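Two arms, one jacket, and the fault I finally caught

17 June 2018

I have been wanting to write this one up for ages! Regular readers know about Gandolura, my two-armed jacket folding project, and you know that it had been eating my evenings with a fault I couldn't pin down. Well, I pinned it down, and it's a good one. Same hooded jacket as always, same strawberry walls (I still love them).

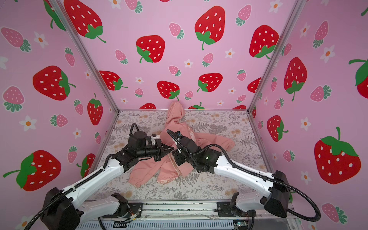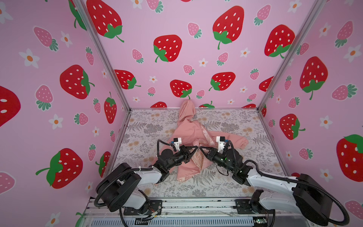
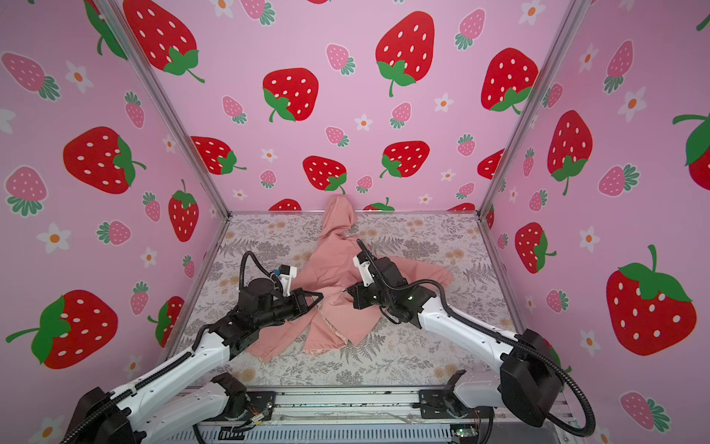
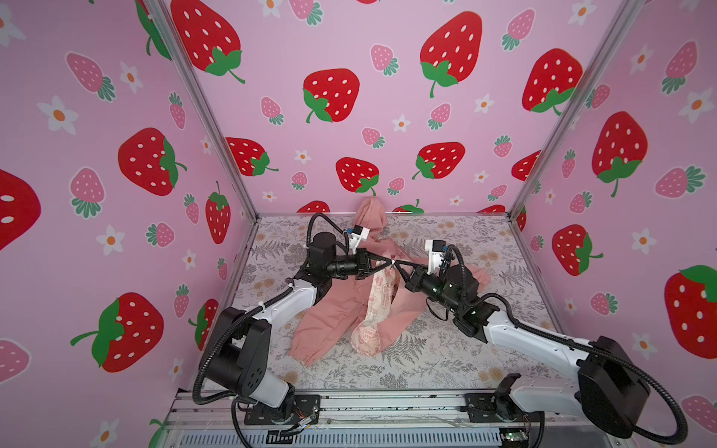

Gandolura and the pink jacket, both grippers in close to the middle.

So, the fault. Every so often both arms would take hold of the lining and pull against each other until one of them tripped on overload and went limp. The other one kept going! It dragged the jacket across the mat and yanked its dead neighbor along by the fabric. The first time it happened I just stood there with my mouth open, and then I dove for the power switch.

I blamed the motors, then the cables, then my own wiring. I swapped a wrist motor for a spare from Jurach and got the same result. Then I turned on full logging and ran 303 folds over two weekends, and 12 of them tripped. All 12 had the same thing in common: the left arm's clock had drifted 80 milliseconds behind the right one. It was chasing a position its partner had already left, and with cloth stretched between the two grippers, that's all it takes.

The clock fix was easy (both arms now read their time from the one controller, which I should have done in November when I built the thing). The part that bothered me more was the arm that kept pulling. There was nothing in my code telling one side that the other had quit. Now a trip on either arm opens both grippers and stops everything, and there's a big red button at the front of the bench too. Please put one on yours before you need it!

I've left it folding since then and the counter is at 3645 without a trip. Next job is the sleeves, which it still gets wrong in all kinds of interesting ways.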